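# Visit report: gripper cell at Stamirbridge, August 2025
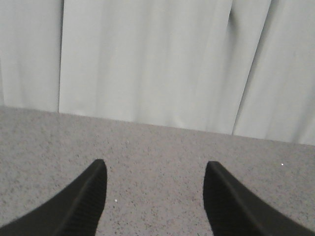 *Wrist camera view, both fingers open, carpet and curtain behind.*

I went to the Stamirbridge site to see how one manipulation cell is kept in running order. The building holds several, but the visit was limited to cell 3, and I asked to spend the whole morning on it. My own shop runs a similar arm with a worse maintenance record, so most of these notes concern fingers, cables and calibration. Software is covered only where it affects upkeep.

## Layout of the cell

The cell is a single arm on a wheeled pedestal. The pedestal has leveling feet, and the wheels are lifted clear of the floor whenever the arm is powered. The controller sits in the lower half of the pedestal behind a hinged door with a dust filter in it. One cable bundle leaves the back, covered by a rubber ramp where people cross it.

The work area has speckled gray carpet on the floor and pale curtains hung down to it. I had expected a bench and a hard surface. The arm works directly at floor level for most of its jobs, picking up small household items and putting them into bins. The carpet is low pile, and the staff prefer it to the vinyl used before, which reflected the ceiling lights into the wrist camera and upset the exposure. The curtains do a similar job for the background. They run on an overhead track and can be pulled back for access from the rear.

Carpet has its costs. It holds lint, and it is not flat. The floor under cell 3 was surveyed in March after the arm kept closing a little high on one side of the work area, and a height map with 100 points was loaded into the controller. The map is checked again whenever the pedestal is moved. The carpet is vacuumed at the start of each shift with the arm parked. I saw a couple of tiny white specks that looked like lint on it in the camera view, which gives a fair idea of how well that view shows small things on the floor.

## The gripper

The gripper is a two-finger parallel type supplied through Wulter. The fingers are matte black and taper toward squared tips, with fine ribs across the inner faces. They are replaced as a pair, never singly. The reason given was that a new finger and a worn one close off center, and the error then gets blamed on the camera.

Finger life is logged in cycles. The limit on this cell is 3000 cycles, after which the pair comes off whatever it looks like. The counter stood at 654 when I arrived. Earlier pairs were run until they slipped, but slipping showed up gradually, and a week of work could be spoiled before anyone was sure of it.

The change procedure is short:

1. Park the arm at the service pose and open the gripper fully.
2. Switch off gripper power at the pedestal. The arm brakes stay on.
3. Remove the two screws at the base of each finger.
4. Wipe the mounting faces with a dry cloth. No solvent is used here.
5. Fit the new pair and tighten the screws evenly, left and right by turns.
6. Restore power, close the gripper on the gauge block and record the reading.
7. Reset the counter and write the pair number on the cell sheet.

The whole job took less time than finding the right hex key, which had been left at another cell. A key now hangs from the pedestal door on a cord. The cord is too short to reach the gripper at the service pose and will have to be changed.

Old fingers go into a marked bag with the cycle count. The staff compare rib wear between pairs, and most of it is near the tip on both sides. They are considering a shorter limit for jobs that involve keys and coins.

## Wrist camera

A small camera is fixed at the wrist, looking out past the fingers. Both fingertips are meant to be in view whenever the gripper is open, one to each side, with the gap between them clear. That view is used as the daily check. A reference picture is stored with each new pair of fingers, and the operator compares the live view with it before the first job.

Three things are compared:

- the height of the two tips against each other
- the width of the gap with the gripper fully open
- the sharpness of the ribs on the inner faces

A difference in tip height points to a loose finger or a camera that has turned in its bracket. The operator checks the finger screws first, then the bracket. If the bracket has moved, it is set back against its stop, and the hand-eye calibration is run again with a printed target on the floor. Soft ribs usually mean a dirty lens. The lens is cleaned with a blower and then a lens cloth. Paper towels were used for a time and left marks on the cover glass.

The slope of the line where carpet meets curtain is ignored in this check. It depends on wrist angle and on how the arm stands to the curtain, and it changes from one pose to the next. One new operator had been turning the bracket to level that line, and the calibration was off for two days before the cause was found. A note about this is now printed at the top of the check sheet.

Lighting is kept diffuse. The ceiling panels have covers, and no lamp is mounted on the arm. An early version of the cell had a ring light at the wrist, but it put glare on plastic packaging and its cable failed twice at the last joint.

## Cables

The camera cable is the weak part. It runs along the forearm in a fabric sleeve, makes one loop at the wrist and enters the bracket from the side. The loop has to be large enough for a full turn of the last joint and small enough to stay off the carpet at low poses. The staff set it with a cardboard template, and I copied the template for our own use.

Prandham made the present bracket. It has a proper clamp for the connector, and the earlier one relied on a cable tie. Since the change there have been no dropped connections on cell 3, although the sleeve shows rubbing where it passes the elbow. A spare cable is kept made up with its sleeve already on. I would add a second clamp at the elbow.

## Logging

Records are kept in a tool called Nnaji, which runs on a tablet at the cell. It stores the cycle count, the gauge block readings, calibration results and free text notes. The first screen shows the last five entries, so an operator coming on shift can see what was touched. Fault codes from the arm are not imported and have to be typed in. Several entries had the code missing or shortened to the point where I could not tell which fault was meant.

The tablet does not block a job if the daily check is skipped. It shows a yellow bar – easy to get used to. I looked back through a month of entries and found gaps, mostly on days when the cell changed over to a different job before noon.

## Points to take back

We will start replacing fingers in pairs and by count, using the Stamirbridge limit until we have wear figures of our own. The stored reference view can be set up on our controller without new hardware. The bracket will need an adapter plate because our wrist flange has a different hole pattern, and I have asked Prandham for a drawing.

I am less sure about the carpet. Our jobs include bags of dry food, and a spill would be hard to clear out of the pile. A matte mat over the present floor may be enough, with a curtain on the window side. I still need the track length and the drop before ordering.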